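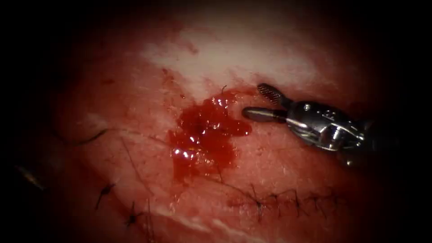

Fixed camera view: the jaws open to the right of the blood, with the running sutures lower down.

Adding a fixed camera and a wrist camera to a two-arm suturing rig

These notes cover the camera side of the bench rig at Orirum, our shared workshop. They assume you already have two arms moving, with surgical instruments fitted, and a tray to hold the tissue. If the arms still need homing and cable tensioning, do that first and come back. Teemu Oksanen wrote up the arms separately.

What you need

2 small USB cameras with manual focus
1 Ziltel controller board, or any board that can send out a trigger pulse
1 Fasto clamp for the fixed camera
A printed bracket for the wrist camera
M2 screws, 5 mm long
Two dimmable LED strips
Thin silicone-covered cable

Fixing the first camera

Clamp the fixed camera to the bench frame and not to either arm base. We had it on the left base to begin with and every fast move shook the picture. Tilt it towards the middle of the tray, tighten the clamp by hand, then give it a quarter turn with the key.

Open the live view and bring one instrument in over the tissue. Focus on the jaws and lock the focus ring with a drop of nail varnish. You should be able to make out the grooves on the gripping surface. If you can see the shaft clearly but the grooves are soft, the focus is too far back.

Dark corners don't matter much as long as the part you stitch is bright. If they reach the sutures, move the camera back a little and check again.

Fitting the wrist camera

Print the bracket flat side down. Ours took 33 grams of filament with the supports. Clean out the screw holes before you offer it up, or the small screws will cross-thread. Ahonen sells the cameras with a short lens barrel, and the bracket is drawn for that one. For a longer barrel, stretch the front lip in the drawing.

Slide the bracket on, leave the screws slightly loose and run the wrist slowly through its full range with the jaws open and then closed. Watch for the bracket touching the shaft. Once it clears everywhere, do up the screws.

Run the cable back along the arm with a loose loop at each joint. Tape it for the first session and only use cable ties when you are happy with the lengths.

Lighting

Wet tissue throws the light straight back. Blood is worse, as a pool picks up small bright spots all over its surface, and metal jaws do the same. Put one strip on each side, low down, and dim both. Turn off automatic exposure on both cameras or the picture will jump each time an instrument comes into view.

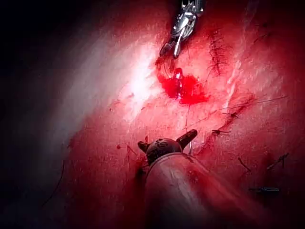 Set the exposure with both instruments over the tissue. Bring it down until you can pick out the black thread against the red, including the short ends at the knots. A pale patch of glare is all right if it stays away from the line you are stitching. If it doesn't, move the strip before you touch the exposure again.

Syncing the two

Wire the trigger output on the Ziltel board to both cameras and share the ground. Record 500 frames from each while you open and close one pair of jaws, then step through the two files side by side. The jaws should meet on the same frame number in both. If one camera falls behind, plug it into a separate USB port and repeat the test.

Cleaning up

Power the arms down before you reach in. Take the wrist camera off in its bracket and wipe it with a damp cloth, then with alcohol. Don't soak it. Instruments go in the enzyme bath and the tray gets hot water and detergent. Keep all of it away from the kitchen sink.

Changes since the first version

April: Tiina Kemppainen redrew the bracket with a wider cable slot. The old drawing still works if you file the slot out by hand. The hole spacing is the same in both.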